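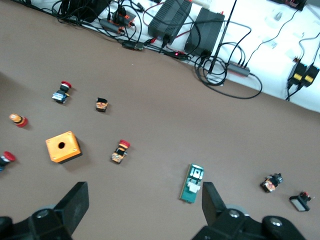 Can you put an e-stop contact block from one brand on the mushroom head of another?

Sometimes, but don't count on it. The 22 mm hole size is pretty standard, the latch between the head and the block isn't, so match head and block from the same maker unless you've tried the pair on the bench and it locks on without any play.

Posted in: Switches, Buttons and Panel Bits
13 replies, 1443 views

gobnait_d
Okay, so I've ended up with a box of mixed push buttons from a shop clear-out. Red mushroom heads, loose contact blocks in a couple of colours, a pilot light, a one-hole enclosure. I want one decent stop button for the drill press in the garage and maybe a second for the bandsaw. Half the blocks look like they should fit the heads and half of those don't. Is there a trick to it or am I just mashing plastic together?

rizwan.b
Sort by latch first and forget the colours altogether. I did a tub of these last July and wasted a whole evening going by colour – one maker's orange is another maker's grey. Turn each head over and look at the collar. Some take a twist, some take a clip, some have a little lever. Put like with like and you'll have your answer in ten minutes.

Vangelis G
What Rizwan said, plus get your meter out. You want normally closed for a stop. If the block beeps with nothing pressed and goes quiet when you push the plunger, keep it. If it's the other way round it belongs on a start button.

gobnait_d
Ta, both. Found two heads that take the same twist. One of the blocks is loose on it though, I can rock it with my thumb. Bit of tape?

danai_tz
Please no tape! A block that lets go of its head is the worst way for a stop to fail, because the contact stays closed and the button still feels fine when you hit it. Bin that block or save it for something that doesn't matter. There are self-monitoring ones that open if they come off the head, and I reckon they're worth the extra.

Vangelis G
Bit dramatic for a drill press in a garage. Mine's had a plain block on it for years.

danai_tz
Years of not needing it, maybe :) I'm not saying rewire the house. I'm saying don't tape it.

stamatia_t
Siding with Danai on the tape and with Vangelis on the rest. More to the point, Gobnait, is the stop going to cut the motor directly or drop out a contactor? Those little blocks are made for control circuits. My old Sturesham drill pulls way more at start-up than I'd want going through one.

gobnait_d
Er. Directly was the plan.

stamatia_t
Change the plan! Get a no-volt release starter and put your mushroom head in the coil circuit. Then the thing won't spring back to life after a power cut either. And if any of this is fixed wiring, get a sparky in.

rizwan.b
Seconded. Clodix do a starter in a plastic case with room for the extra pair of wires. Paid 145 for mine, which hurt a bit, but the Plikura one I looked at was 580 and way bigger than a home shop needs.

Vangelis G
Fine, I'll give you the contactor. Still think a plain block is okay.

gobnait_d
Right, starter ordered. Last one – the enclosure has a gland hole I won't use. Leave it?

danai_tz
Plug it. Swarf gets in everywhere. Any hardware place will have a blanking plug, just take the box along so you get the right size.

gobnait_d
Will do. Anybody want the leftover blocks for postage? I'll keep the pilot light, it might look good on the bandsaw.

rizwan.b
Me please, if there are any clip-on ones. Messaging you now.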